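Subject: Re: [fladden-list] Old newsletters, and what to do with the box

> Has anyone still got the early issues of the Fladden newsletter? I'm
> trying to put together a full run for the reading room and I'm missing
> most of the ones with the recipe page. Scans are fine if you can't part
> with the paper.

I do! Or I did as of this morning, when I pulled the box out from under the stairs and lost half a day to it. I have the Ellska numbers nearly complete (two missing, both from the year the printer kept going under) and a stack of the later ones from after the move to Gokach, when it got thicker and the staples started rusting.

The recipe page is in most of mine, and oh, the plum dumplings. I'd forgotten the argument over those, which ran on in the letters all through one winter and ended up taking more room than the dumplings ever did. The household page is there too, and I've been reading that one out loud to the cat. 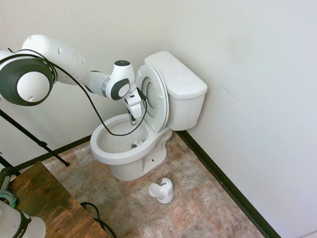
Vol. 2, p. 300

I can scan, but slowly. My scanner is a flatbed and I make it 3000 pages all told, so please tell me which ones you need most and I'll start there. Would you rather have gray or color? The covers are worth doing in color, I think, especially the Ondrejka ones with the orange border, but the insides would be fine in plain gray and the files come out a lot smaller.

Also, does anybody know what became of the index? I remember a typed one going around, maybe in June, with the crossword answers tacked on at the back. I'd love a copy if it's sitting in somebody's drawer.

I'm not ready to give up the paper just yet (sorry!) but you're welcome to come and look through it. Evenings after 7 are best, and there will be tea.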